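Stand: 27. Oktober 2022

# Eltus - Sortierfläche mit vier Feldern

Dieses Verzeichnis enthält die Vorlage, die Klebeanleitung und die Feldliste für die Sortierfläche am Packtisch in Nundmont. Die Fläche ist hellbraun, geteilt wird sie mit blauem Malerkrepp.

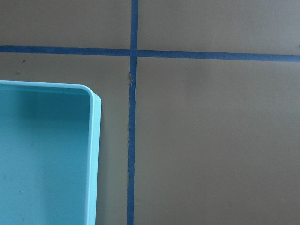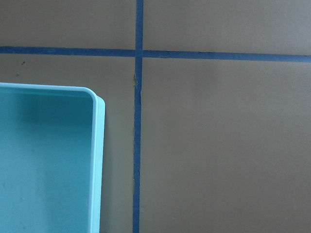 *Das Klebekreuz auf der Sortierfläche; in beiden Bildern mit Schale unten links.*

## Felder

| Kürzel | Lage | Verwendung |
|---|---|---|
| OL | oben links | Rückfragen |
| OR | oben rechts | fertig geprüft |
| UL | unten links | Schale mit Eingang |
| UR | unten rechts | Arbeitsfeld |

Die oberen Felder sind absichtlich flach gehalten. Gearbeitet wird unten rechts, dort ist am meisten Platz. Die Schale ist aus hellem, grünblauem Kunststoff und hat einen erhöhten Rand. Andere Behälter gehen auch, solange sie nicht auf dem Klebeband stehen.

## Aufkleben

1. Fläche trocken abwischen, kein Glasreiniger.
2. Waagerechten Streifen von links nach rechts ziehen, im oberen Viertel.
3. Senkrechten Streifen etwas links der Mitte darüberkleben, in einem Stück von oben bis unten.
4. Mit der flachen Hand andrücken, vor allem an der Kreuzung.

Pro Kreuz reichen etwa 200 cm Band. Exakt waagerecht muss der Querstreifen nicht sein. In Nundmont fällt er nach rechts leicht ab, das stört beim Sortieren nicht.

## Bekannte Mängel

- Knapp unter der Kreuzung ist der senkrechte Streifen ausgefranst (erstes Bild). Beim nächsten Wechsel ersetzen, nicht überkleben.
- Die Bandkanten sind nicht überall gerade. Für die Zuordnung zählt die Mitte des Streifens.
- Teile, die auf dem Band liegen bleiben, gelten als nicht sortiert und kommen zurück in die Schale.

## Dateien

- `felder.csv` - Kürzel und Verwendung, 11 Zeilen
- `klebeplan.pdf` - Vorlage zum Ausdrucken
- `teile.csv` - Teileliste, 23 Einträge, davon 18 mit Artikelnummer

In Zornovbridge wird dieselbe Aufteilung benutzt, dort aber mit vertauschten oberen Feldern. `felder.csv` hat deshalb eine Spalte `standort`. Vor dem Einlesen danach filtern, sonst stehen OL und OR doppelt drin.

## Offen

- Artikelnummern in `teile.csv` nachtragen
- Neue Rolle Krepp für Januar bestellen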